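5 Einbau Filtereinheit Hapeta 306 (Untertisch)

Gilt nur für Untertischmontage. Obertischset siehe Beilage im Karton. Vor Beginn Kapitel ganz lesen, vor allem die Vorsicht-Kästen.

Lieferumfang prüfen:
Filterkopf mit Wandhalter
Patrone Ploretti (noch in Folie, Folie erst bei Schritt 9 ab)
Zulaufschlauch blau, Ablaufschlauch weiß
T-Stück mit Absperrhahn
3 Flachdichtungen, davon eine Reserve
Beutel mit Schrauben. Dübel liegen nicht bei!

Fehlt was: Ersatzteile Gerndale, Frau Sarahí Bautista. Seriennummer bereithalten, steht unten am Filterkopf. Nach Montage kommt man da kaum noch ran, also vorher abschreiben.

5.1 Vorbereiten

1. Eckventil Kaltwasser zudrehen. Rechtsrum bis Anschlag, nicht mit der Zange.
2. Armatur öffnen, Restwasser ablaufen lassen. Hebel offen lassen.
3. Unterschrank ausräumen. Lappen und Schüssel unterlegen.
4. Sieb im Ablauf einsetzen, falls lose. Kleinteile sind sonst weg.
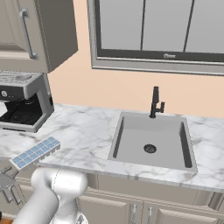 Becken mit Siebablauf, Armatur an der Hinterkante

VORSICHT: Drucklose Untertischboiler nicht mit dieser Einheit kombinieren. Gehäuse kann reißen. Bei Unklarheit Installateur fragen, nicht probieren.

Hinweis: Eckventile, die lange nicht bewegt wurden, tropfen nach dem Zudrehen gern nach. Dann Hauptventil der Wohnung schließen und Eckventil gleich mit tauschen. Dichtband haben wir nicht beigelegt, gibt es im Baumarkt.

5.2 Änderung gegenüber Vorauflage

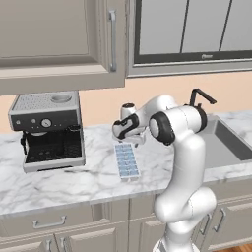 Hotomside, im November

In der alten Anleitung stand, das T-Stück kommt hinter den Absperrhahn. Falsch. T-Stück sitzt direkt am Eckventil, Hahn zeigt zum Filter. Wer nach der alten Fassung montiert hat: läuft trotzdem, lässt sich aber beim Patronenwechsel nicht absperren, die ganze Küche hat dann kein Kaltwasser. Umbau empfolen. Schlauchlänge reicht in beiden Fällen.

Außerdem geändert: Überwurfmuttern jetzt Messing statt Kunststoff. Von Hand anziehen, dann mit dem Schlüssel eine Viertelumdrehung. Nicht mehr. Überdrehte Gewinde sind kein Garantiefall.
Rückfragen zur Änderung an Makis Psarras, Technik. Montags nicht erreichbar.

5.3 Wandhalter und Filterkopf

5. T-Stück ans Eckventil. Flachdichtung einlegen, glatte Seite zum Ventil.
6. Position für Halter suchen. Unter der Patrone muss Platz zum Rausdrehen bleiben, Schablone auf der Kartoninnenseite ausschneiden und anhalten.
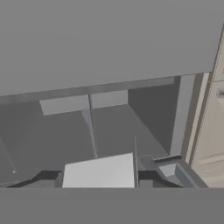
Der Filterkopf hängt immer senkrecht, Pfeil in Fließrichtung, Patrone nach unten. Schräg montiert bleibt Luft drin und der Durchfluss wird schlapp. Halter in die Schrankseite schrauben, Rückwände sind meist zu dünn. Bei Fächern mit einem schmalen senkrechten Steg vor der Rückwand, so wie im Bild, Patrone komplett links oder komplett rechts davon setzen, sonst stößt der Griff beim Drehen an. Schläuche in weitem Bogen führen, auf keinen Fall am Steg festbinden.

7. Schrauben vorbohren, Halter festziehen, Kopf einklicken. Muss hörbar rasten.
8. Blauer Schlauch an IN, weißer an OUT. Vertauscht läuft auch Wasser, aber ungefiltert.
9. Folie ab, Schutzkappe ab, Patrone eindrehen bis die Markierungen überein stehen. Dichtring vorher mit Wasser anfeuchten. Kein Fett, kein Spülmittel.

VORSICHT: Patrone nie bei offenem Hahn eindrehen.

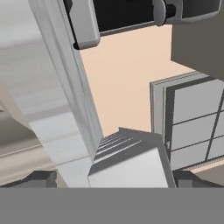

5.4 Spülen und erste Inbetriebnahme

10. Absperrhahn langsam auf, dann Eckventil. Alle Verschraubungen mit trockenem Papier abtupfen. Feucht = nachziehen.
11. Armatur kalt voll auf. Spülen bis keine Luft und kein grauer Kohlestaub mehr kommt. Dieses Wasser nicht trinken, Zimmerpflanzen gehen.
12. Zähler am Filterkopf nullen: Taste halten bis Anzeige blinkt.
13. Am nächsten Morgen nochmal auf Tropfen kontrolieren, dann erst einräumen.

Patronenwechsel bei rund 333 Litern oder nach 28 Tagen, je nachdem was früher kommt. Anzeige springt auf Rot. Danach läuft Wasser weiter, Filterleistung ist aber nicht mehr zugesichert.

Längere Abwesenheit: Absperrhahn zu, Patrone raus und entsorgen, Kopf leer laufen lassen. Nach Rückkehr neue Patrone und ab Schritt 9 wiederholen.

Weiter mit Kapitel 6, Störungen.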